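Week six of robotics club, and I have been promoted. I used to be the person who held the flashlight. Now I'm the person who writes down what went wrong, in a notebook Zsófia bought for the purpose, which has 200 pages. I thought that was pessimistic of her. I'm on page 76.

The project, if you missed my last post, is putting things on a tray. That's all of it. A person can do this while talking on the phone and looking for their keys. We have an arm, five adults and most of every Thursday evening, and we're calling it Udside because Malte said a project with a name gets taken more seriously. So far it has been taken seriously by Malte.

My first job is the counter. Safta wants clutter – her argument is that a robot that can only work in a tidy kitchen will never meet one – so the mug, the jars and the toaster stay where they are. My second job is going through the recordings afterward, trying to decide which ones are worth keeping. The view from the wrist takes getting used to. You know exactly what's in the kitchen and you still sit there for a minute wondering which way is up.

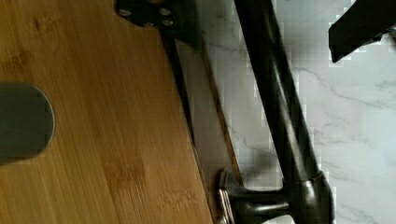
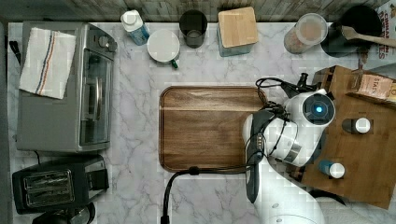 The wrist's opinion of the cutting board and faucet, then the same kitchen from overhead.

Charalambos does most of the driving, having the steadiest hands and the fewest opinions. I had a turn after the coffee break and discovered that I reach for things with my shoulder, which the arm does not find helpful. Mackenzie told me to think like a crane. I have never been a crane, but I nodded.

The plan for the rest of February is 40 clean runs, all starting with the tray in the same spot. Clean means no bumping the board, no dragging the cable, and no one saying "oops" and leaning in to fix it. I'm guilty of the last one more than anybody, and it's in the notebook, in my own handwriting.

Next week we argue about whether the tray should move. I'm bringing snacks and a second pen.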